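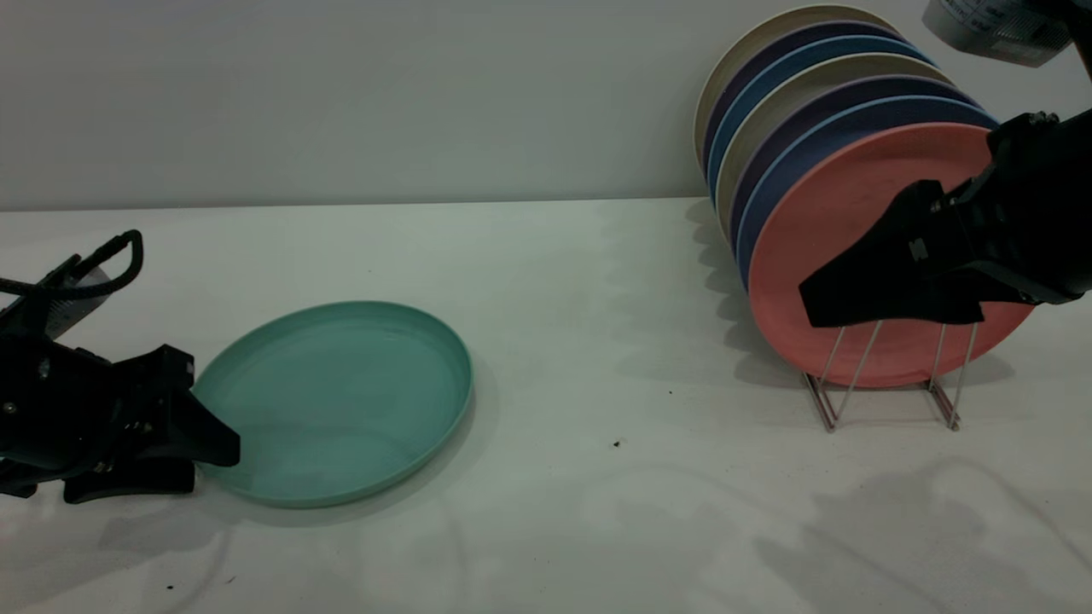
A **dish rack** (also *plate rack* or *draining rack*) is a stand in which washed plates are placed on their edge, so that water can run down and air can pass between them. It is used beside the sink in many homes, and also on shelves as a way to store plates which are already dry.

## Construction

The simplest racks are made of thin metal rods, bent into angled supports and joined at the base. Small feet keep the base above the table. Other racks are made of wood, plastic or bamboo. A wooden rack needs more care, for it can become dark where water stays on it.

The supports are usually not fully vertical. A plate that leans back a little is more stable than a plate that stands straight, and it is easier to take by the rim. The distance between supports decides which plates will fit. Deep soup plates need wider places than flat ones, and in a narrow rack they are often put in every second place.

## Loading

Plates are commonly loaded from the back to the front, all facing the same direction. When the sizes are different, the large plates go behind, and the small ones stay visible and can be reached. With plates of one size the order is a question of taste. Colored sets are often arranged in a repeating sequence, for example cream, dark blue and medium blue, with the remaining single colors at the front.
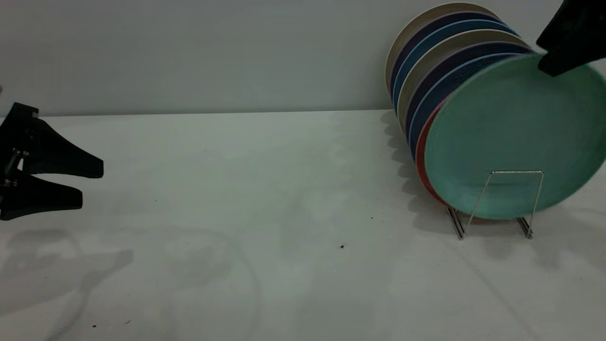 A plate should be lowered into its place with the hand on the upper rim, and released only when the lower rim touches the rods. Dropping it from even a small height can chip the glaze. In a full rack the last plate is the most exposed, and it is normally the first one taken out again.

## Regional use

In the town of Trandden, racks are traditionally fixed to the wall above the sink. The local maker Herkow sold a wall model with 10 places and later a table model, which was lighter. The potter Candela Cantero, who worked in Trevemard, gave her plates a thicker rim so they could stand in such racks without damage.

## See also

- Drying cabinet
- Plate stand
- Tableware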